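Budget for the Tables First

I have been planning equipment for robot work for long enough to have strong feelings about folding tables, and I am going to share them.

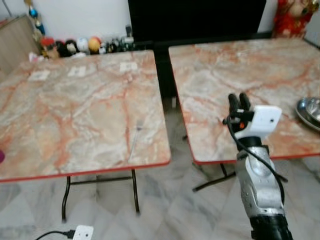
Start with what the arm has to reach

Every budget I have been asked to look over begins with the arm. I understand it! Arms are the fun line. You get the catalog open, you compare reach and payload, and before lunch there is a number at the top of the sheet that eats most of the money. Then the tables, the bowls, the power cords and the little paper markers get squeezed into a row called "misc."

I'd like to see that row promoted. Two square folding tables with a gap between them give you a surprising amount of work to do. You can put flat things on one side and a steel bowl on the other. You can fold one up and change the whole job in the time it takes to drink a coffee. A thin stick lying on a tabletop is a lovely little problem for a two-finger gripper, and it costs next to nothing.

When we set up the Biranel project, our first order for furniture and household objects came to $381. I have the sheet in front of me, and I still think it was the best money in the plan. The second order was $161, mostly for things we had forgotten, and I will get to those.

Patterned tops are worth having

Gerardo Barbieri and I argued over this one for most of November. He wanted plain matte tops everywhere, and he had a fair case. Plain tops make early trouble easier to track down. If a grasp fails on a plain gray surface, you have fewer suspects.

But people live with marble patterns and red trim, and shiny bowls that throw light back at you. They have floors with veins in them and shelves full of figurines. I want all of that in the plan from the first month, on the same budget line as the cameras, so that it can't be dropped when money gets tight. Gerardo came around partway. We now buy one plain table for every patterned one, and he gets the plain one in the mornings.

The things we forgot

Power, mostly. Our first plan had a line for the arm and a line for the computer, and no line at all for getting electricity from the wall to the spot where you want it. Put in extension cords, and put in more length than the floor plan says. Put in cord covers too if people will be walking through. Cable ties and clips for the run down the arm are a few dollars, and you will want a whole bag.

Spare small objects were the other gap. Paper squares get creased. Sticks roll under furniture. Buy doubles of anything you can lose in a pocket, and keep a photo of each set so that the replacements match.

Rent, buy or wait

We used a rental from Kuner for the first stretch and bought later, from Amico. I would do it in that order again. Renting cost us $2,151, which looked painful on the page, but we learned what reach we needed by moving tables closer and farther until the work felt right. After that, the purchase was an easy conversation. The team at Phùng went the other way and bought right off, and they are perfectly happy, so take my ordering as a preference.

What I would push on anybody is the habit of laying out the work before filling in the big line. Set up the tables. Put the bowl where a bowl would go. Measure the gap, sit down on the floor for a minute and look at it from the height of the tabletop. Then open the catalog – it's a lot more fun when you know what you are shopping for.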